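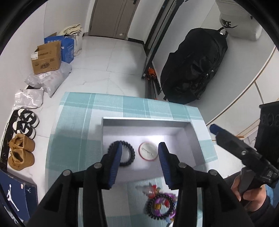 # Un jeu dans l'articulation

Le 29 décembre 2021, un bras robotisé installé chez Grisetti a refermé sa pince sur un badge rond posé à l'envers dans une boîte. L'épingle s'est prise dans les rainures d'un patin. Le bras a tenté de lâcher l'objet, n'y est pas parvenu, puis a repris le même geste avec plus de force. À la troisième tentative, le patin s'est arraché et l'épingle, tordue, est partie contre l'écran de protection. L'opérateur se tenait derrière. Il n'a pas été blessé.

L'incident aurait pu rester une ligne dans un registre. Il a conduit à mettre de côté plusieurs semaines d'enregistrements, à rappeler une série de pinces et à ouvrir entre quatre entreprises une discussion qui n'est pas tout à fait close.

## Apprendre à ranger

La tâche paraît modeste. Il s'agit de prendre de petits objets sur une table, un chouchou spirale, un badge, une barrette, et de les déposer dans une boîte à bords bas. Pour l'enseigner à un bras, Grisetti ne programme pas les trajectoires une à une. L'entreprise achète des démonstrations à Jarnwood, dont les opérateurs travaillent à domicile, une pince dans chaque main, sur la table du salon ou de l'entrée. Le mouvement est filmé depuis la pince et l'écartement des doigts est mesuré en continu. Le modèle apprend ensuite à relier l'un à l'autre.

La pince vient de chez Stirnon. Ses doigts noirs, garnis de patins bleus nervurés, sont portés par des barres qui pivotent sur des axes métalliques. Les barres et les axes sont fabriqués par l'atelier Grgić, qui les livre montés.

Le catalogue de gestes commandé à l'automne comptait 3 000 démonstrations. Les objets avaient été choisis parce qu'ils posent des difficultés différentes. Le chouchou se déforme et offre de la prise à peu près partout. Le badge est plat, lisse d'un côté, et présente de l'autre une épingle qui change la façon de le saisir. Posé à l'envers, il se prend par la tranche, les deux doigts arrivant ensemble.

C'est sur ce dernier point que les choses se sont gâtées.

## Deux doigts qui n'arrivent plus ensemble

Le premier réflexe, chez Grisetti, a été de soupçonner le modèle. Le bras insistait, donc il avait mal appris à renoncer. L'équipe a rejoué la séquence avec un badge sans épingle et a constaté autre chose : le doigt gauche touchait le bord avant le droit, poussait le badge de quelques millimètres, et la prise se faisait de travers. Avec un objet souple, le décalage ne se voyait pas. Avec un objet rigide et mince, l'un des patins passait par-dessus la tranche et venait frotter sur l'épingle.

Le bras reproduisait fidèlement ce qu'on lui avait montré. En reprenant les enregistrements de Jarnwood, les techniciens ont retrouvé le même décalage dans environ 300 démonstrations, toutes réalisées à partir d'octobre, et presque toutes avec les mêmes pinces. Les opérateurs compensaient à la main. Ils tournaient légèrement le poignet au moment de fermer, ce qui ramenait l'objet au centre. Plusieurs l'avaient signalé dans les commentaires de séance, en termes vagues : « pince un peu molle », « accroche à gauche ». Ces commentaires étaient archivés avec les fichiers. Ils n'étaient pas lus.

Le démontage a donné l'explication mécanique. Sur cinq pinces ouvertes par Stirnon, l'axe intérieur gauche avait pris du jeu dans son logement. Le trou était légèrement ovale. Le capteur d'écartement, placé du côté droit de la chaîne, continuait à indiquer une valeur juste pour le doigt droit et supposait que le gauche en était le miroir. Tant que les articulations étaient neuves, l'hypothèse tenait.

L'atelier Grgić avait changé de fournisseur de bagues à la fin de l'été. La pièce respectait la cote demandée, mais le matériau s'usait plus vite sous un effort de biais. L'essai d'endurance prévu au cahier des charges portait sur 2 000 fermetures dans l'axe, à vide. La nouvelle bague l'avait passé sans difficulté. Un opérateur qui travaille toute la journée sur une table basse, penché vers une boîte, ferme rarement la pince dans l'axe et ne la ferme jamais à vide.

## La question de la force

L'usure explique la mauvaise prise. Elle n'explique pas que le bras ait recommencé en serrant davantage, et c'est ce second défaut qui occupe le plus les services de sécurité.

La commande installée chez Grisetti augmentait l'effort à chaque saisie jugée ratée. Le critère de réussite était simple : l'objet devait être tenu après la fermeture, puis lâché après l'ouverture. Le badge accroché au patin remplissait la première condition et pas la seconde. Le programme a traité ce cas comme une saisie incomplète, faute d'avoir été prévu pour un objet qui reste collé. Il a donc serré de nouveau.

Depuis, la règle a été inversée. Si l'objet ne se détache pas à l'ouverture, le bras s'immobilise et appelle un opérateur. Cela ralentit le travail. Un chouchou coincé entre deux nervures suffit à déclencher l'arrêt, et les équipes s'en plaignent déjà. Grisetti dit vouloir garder le réglage jusqu'à ce qu'une distinction fiable soit possible entre un objet qui adhère et un objet qui accroche.

## Ce qui a changé sur les tables

Chez Jarnwood, chaque séance commence désormais par un contrôle. L'opérateur ferme la pince sur une cale, regarde si les deux patins la touchent en même temps, puis fait bouger chaque doigt à la main. Si l'un des deux flotte, la pince repart chez Stirnon et la séance est annulée. Les opérateurs sont payés pour la séance annulée, point qui a été négocié et qui ne figurait pas dans la première version de la consigne.

Les commentaires sont maintenant relus avant la livraison des fichiers. Stirnon étudie un second capteur, côté gauche, qui permettrait de comparer les deux doigts sans supposer leur symétrie. L'atelier Grgić est revenu à l'ancienne bague et a ajouté à son essai une série de fermetures en biais sur une pièce rigide.

Reste le sort des démonstrations douteuses. Grisetti souhaitait les supprimer. Jarnwood a proposé de les conserver à part, avec une mention du défaut, en faisant valoir que les corrections de poignet des opérateurs ont leur intérêt propre : elles montrent comment on rattrape une pince qui ferme mal. Les fichiers sont pour l'instant exclus de l'apprentissage. Les badges, eux, sont toujours dans le catalogue, épingle comprise, et les nouvelles séances les présentent des deux côtés.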